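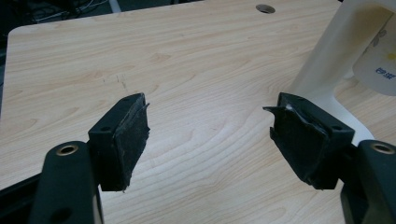 Furniture catalogs use the word "wood" loosely, and the first job this week is to stop trusting it. A buyer walks up to a table, sees grain, and thinks of a tree. The tabletop shown has grain and a light color, and from a picture that is all you get to say. Grain can be sawn, sliced thin and glued down, or printed. Don't write "oak" in your notes until you have looked at an edge and the underside.

Home | Courses | Handouts | Reading | Contact

Week 6: Table surfaces and what gets claimed for them

Three names come up in the sample folders: Emance, Roten and Zindora. I have no favorite. Emance says its top is "family proof," a phrase with no test behind it that I could find. Roten gives a rub test of 900 strokes but leaves out what did the rubbing. A soft dry cloth and a gritty sponge are different tests, so treat the number as half a number. Zindora prints a care card telling you to use coasters, wipe spills at once and keep the table out of the sun. Read that card as a list of things the finish may not survive.

Light tops get sold as easy to live with. Maybe. They hide dust well enough, but coffee rings and ink show up on many of them, and pale finishes can yellow near a window. Ask to see a used one. The store will usually show you a new one.

For the workshop in August

Look at one table you use every day. Write down:
– what the edge looks like next to the top, and whether the grain carries over
– whether the pattern repeats anywhere
– marks, and where they gather (seats, corners, the middle)
– what the seller called it, if you still have the paper

Keep what you saw apart from what you think it means. Last term 18 papers said "solid wood" and only a few said how the writer knew – I marked those down and will do it again.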